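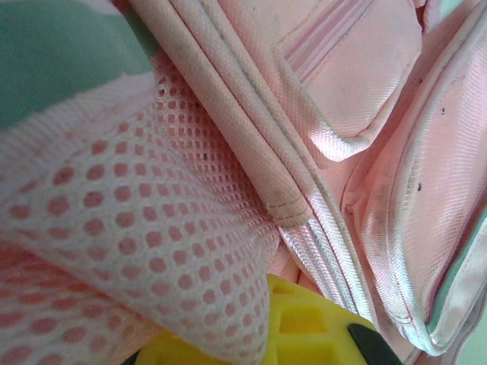 Naa Amissah asked at the end of the last session whether a mesh pocket really needs elastic along the top, and I promised her a proper answer in the notes, so let's begin there. It does, if you want it to hold anything! Mesh has no body of its own, and the elastic is what gathers the opening and keeps it lying close to the backing.

Session 3: Pockets, binding and zippers on soft bags

When you look over an old bag (please do bring one in, the more worn the better), spend a good while on the binding. Pale pink fabric shows grime along the creases and at the tips long before the flat panels do, and a finished end sealed with two rows of stitching is well worth copying in your own work.

Zipper tape on a curve is where most of us lose our patience. Baste it first, slowly, and keep the mesh well clear of the teeth.

For next time: cut one mesh pocket with a woven elastic edge and pin it to your backing, but leave the sewing until we're together. Adjoa Acheampong has kindly offered to share her spare netting, so do ask her if you're short.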